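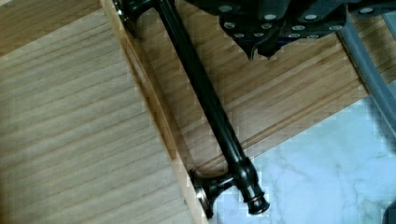 *Bar handle, dark finish with bronze edges.*

## 4. Grinding Whole Spices

This section covers grinding with the Purnby 61 spice mill. Read Section 3 (Assembly) first. The burrs must be seated and the hopper locked before you plug the mill in.

### 4.1 What you can grind

The mill is made for dry, hard spices: black and white pepper, coriander, cumin, fennel, allspice, mustard seed, cardamom seed and broken cinnamon bark. Nutmeg has to be cracked into pieces smaller than a pea.

Do not grind:

- fresh or frozen herbs, fresh ginger, fresh chilies
- vanilla beans, raisins or anything sticky
- poppy seed (use the Stillmont oilseed plate, sold separately)
- rock salt, unless the ceramic burrs are fitted

Cloves are fine in small amounts. They hold a lot of oil, and a full hopper of them will paste up the lower burr. Mix them with a harder spice if the recipe allows it.

> **CAUTION:** Star anise pods contain woody points that can wedge between the burrs. Break the pods by hand and remove the stems.

### 4.2 Setting the grind

The collar under the hopper has 30 click positions. Position 1 is the finest.

| Setting | Result | Typical use |
|---|---|---|
| 1–6 | Powder | Curry blends, baking |
| 7–14 | Fine | Table pepper, rubs |
| 15–22 | Medium | Sausage, pickling blends |
| 23–30 | Cracked | Steak pepper, brines |

1. Start the mill with the hopper empty.
2. Turn the collar toward the lower number until you hear the burrs brush lightly.
3. Back off two clicks. Make a note of the number. Do not grind any finer than this.
4. Turn to the setting you want.

**Note:** Always change to a finer setting with the motor running and no spice in the burrs. You can go coarser at any time.

### 4.3 Grinding a batch

1. Check the spice for stones and twigs. Spread it on a light-colored tray and look it over. Coriander and cumin need the most care.
2. Toast the spice if your recipe calls for it, then let it cool all the way to room temperature. Warm spice gives off steam in the hopper and cakes on the burrs.
3. Place the receiving cup under the spout and push it back until it clicks.
4. Fill the hopper no higher than the molded line.
5. Put the lid on. The motor won't start without it.
6. Press START. The mill runs at 3100 rpm on the normal setting. For seeds with a lot of oil, press SLOW first.
7. When the sound changes to an even hum, the hopper is empty. Let the mill run another five seconds and press STOP.
8. Tap the spout twice with the handle of the brush and remove the cup.

Run no longer than four minutes at a time, then rest the motor for ten. If the thermal cut-out trips, unplug the mill and leave it for half an hour.

> **WARNING:** Never push spice down with a spoon, a finger or the brush while the mill is plugged in.

### 4.4 Recommended order for blends

When you grind several spices for one blend, go from mild to strong. Our test kitchen uses this order for the Jarerska house blend:

1. Coriander
2. Fennel
3. Cumin
4. Black pepper
5. Cinnamon bark
6. Allspice, then cloves

Grind each one separately and combine them in a bowl. Hard and soft seeds fed together come out uneven — the soft ones turn to dust while the pepper is still cracking. Phúc Phan, who wrote the recipe cards in the box, sieves the finished blend once and puts the coarse bits back through at setting 5.

Ground spice loses aroma quickly. Jar it right away, keep it out of the light, and grind only what you'll use in a month or two.

### 4.5 Clearing the burrs between spices

1. Unplug the mill.
2. Remove the hopper (quarter turn to the left) and lift out the upper burr.
3. Brush both burrs and the chute with the dry brush.
4. Refit the burr and hopper and plug the mill back in.
5. Grind two tablespoons of dry white rice at setting 15 and throw it away.

After cumin or cloves, repeat step 5. Some smell may stay in the chute, and it does no harm to savory blends. If you bake often, keep a second set of burrs for the sweet spices.

**Note:** Do not wash steel burrs. Ceramic burrs may be rinsed but must dry overnight.

### 4.6 When to replace the burrs

Steel burrs are rated for 4000 batches. Replace them earlier if pepper comes out flaky at setting 10, or if the mill takes clearly longer than it used to. Order the Jasińska steel set or the ceramic set from the parts list in Section 7. For questions on older models, write to Ifor Bowen in the parts department and include the serial number from the underside of the base.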